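Reading time: 2 minutes

How do you teach a robot to clear the table?

I share a workshop with my friend Henrique Bastos, and on Thursday evenings we build robots. Our newest one is called Brallia. Brallia has 2 arms and no legs, so it can't run off when there's washing-up to do (I've tried that myself, and it never works).

Each arm bends at joints called servos. A servo is a motor that can turn to exactly the spot you ask for, then stay there. Put a few in a row and you've got something like a shoulder, an elbow and a wrist! On the end goes a gripper, which pinches things a bit like your finger and thumb.

The tricky part is seeing. You know where your cup is without really thinking. Brallia has to work it out from little cameras near its wrists, and a white bowl on a white plate is a horrible puzzle for it.
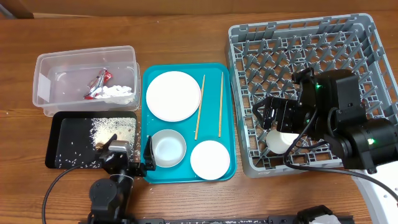

Make and Tinker

Chopsticks are hard too, as they're so thin. And rice! One grain is tiny next to a gripper, so picking them up singly would take until bedtime. How would you do it? Henrique wants to tip the tray. I want to build a brush.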